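School Loans Desk: changes to class sets and topic boxes

November 23, 2020

The Sornska branch has finished relabelling the class sets held for primary and secondary schools. There are now 641 sets on the shelves, each with its own barcode on the lid and a contents slip inside. Old slips with handwritten numbers should be thrown away when a box comes back, as the numbers no longer match the catalogue.

Loan period

Class sets go out for one half-term. Topic boxes go out for 20 school days. Either can be renewed once through the teacher's account, provided no other school has placed a hold. Renewals by telephone are still taken by Rima Hamdan at the loans desk, but they are entered at the end of the day and a hold placed in the meantime takes priority.

Teacher cards

Cards issued before August need a new PIN. The old four-figure PINs were not carried over to the Lellus catalogue. A teacher who works at two schools needs one card only, with both delivery addresses recorded on it. Supply staff should borrow on the school's card and write their name on the request form. 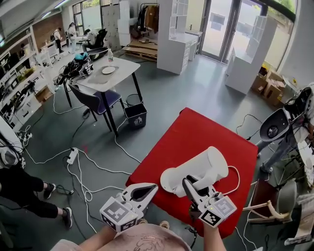
Deliveries

The van route has been split. Schools north of the river are served from Sornska and the rest from Rizk. Boxes must be at the school office by 9 am on the collection date. Each box is weighed before it leaves, and any box over the limit is sent as two parts marked A and B. Both parts must be returned together or the loan stays open.

Missing items

Single missing books are charged at the end of the school year, in one invoice. Please report them on the slip and do not put in a replacement copy, as it will not carry our barcode.

Requests for the spring term should reach Nadine Hattar on form 690. Lists of titles by reading level are available from Thịnh Diệp, extension 3782.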